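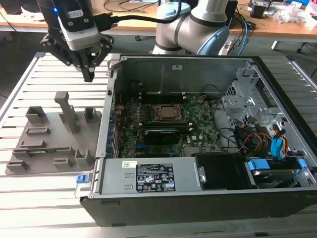 Mornard bought Kolum in February for its payroll software, and Reiko Kubo was told she would be keeping her job before she had heard there was any doubt about it. The offer came in a short call with a man in finance whose camera was off. She took the call in the workshop on the ground floor, as the meeting rooms upstairs had all been taken by lawyers. When he had finished she said thank you and wrote the new job title on the back of a delivery note. It was one word longer than the old one.

She went back up to the second floor. Tươi Lưu was at his desk with his coat on.

"Did they ring you?" he said.

"Just now. You?"

"Four o'clock."

It was twenty past two. He had written most of the tax engine, the part that worked out what each person was owed and what was taken off it, and he had done it over nine years with very little help. Mornard already had a tax engine. Theirs was older and slower and ran for 518 customers, and it was going to be kept.

"Take your coat off," Reiko said.

"I'm cold."

She sat down and opened the list of customers who had to be moved across by the end of the summer. There were 34. The first was Tametti, who made bathroom fittings and paid their night shift under an agreement that had been changed so many times that the copy on file was mostly crossings-out. Tươi had once spent a fortnight at their factory getting it right. The notes from that visit were in a folder called misc.

"What happens to Tametti?" she asked.

"The night rates won't go across. Mornard's system has one rate for nights. Tametti has three, and a different one if you start before midnight and finish after six."

"Have you told anyone?"

"I told Kawaguchi."

Kawaguchi was the consultancy running the move. They had sent 27 slides, and the word nights was on none of them. Reiko had been through them twice.

"What did they say?"

"They said to raise it in the next phase."

At ten to four he went down to the ground floor for his call. She thought about going with him and decided he would not want it. She read the Tametti notes instead. He had drawn the shifts out by hand and scanned the page crooked, and in the margin he had put the name of the woman in the wages office and which days she worked.

He was back in about 20 minutes. He took his coat off and hung it on the chair.

"Six months," he said. "To help with the move. Then that's it."

"Did you say yes?"

"I said I'd let them know tomorrow. I asked him about the night rates."

"What did he say?"

"He asked me what Tametti was."

Reiko turned her screen so he could see it. She had copied his drawing into a new document and typed the three rates underneath. There was a gap where the fourth one should go.

"Starts before midnight, finishes after six," she said. "What's the rate?"

He pulled his chair over and told her, and she typed it in. Then she asked him how to spell the name of the woman in the wages office.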